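Tidy Tables – progress report to the Drallholm fund, November
Prepared by Hashini Selvanayagam

Thank you again for standing behind us. We have now finished 12 of the 13 activities you agreed to pay for, and I am happy to say that most of the $200 set aside for baskets and small items is still in hand, so Rezaul would like to carry it over if you are willing.

You asked how we settled on the basket. We tried a deeper one first, and it hid whatever went into it, so we moved to a shallow round shape in a color that stands out well on a white table.
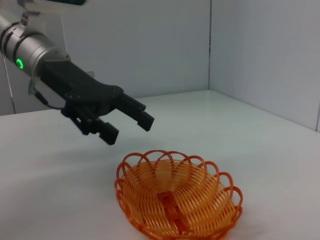
The orange basket on the white tabletop.

Afroza Saha wrote the instructions for the ball and basket activity, and she has been wonderfully patient with the rest of us – every draft came back with kind notes in the margin. The first version ran to 2 pages, and we have got it down to a few lines. It now begins with an empty basket and a single ball beside it,
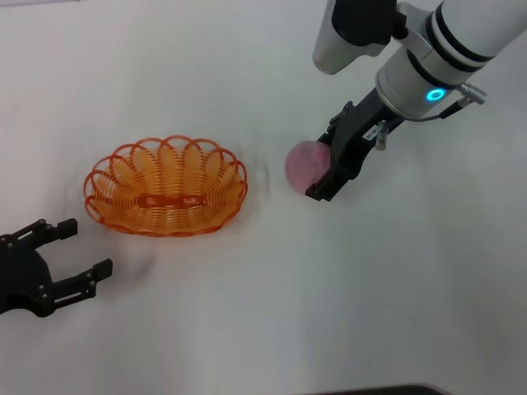 and the person leading can choose where the two are set out, close together or farther apart. Gayan Talukder asked for that freedom early on, and I think he was right to.

We talked for quite a while about the ball, too. Ysaline favored a soft color that would be easy to tell from the basket, and pink won everyone over in the end.

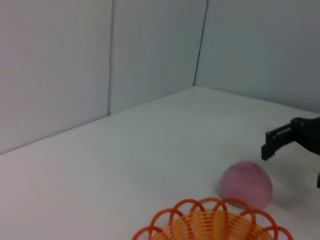
Pink ball beside the looped rim of the basket.

Still to do: the last activity, which Ysaline Besnard is drafting, and a clean copy of the whole set for your office. Please send any changes to Rezaul Dewan or to me.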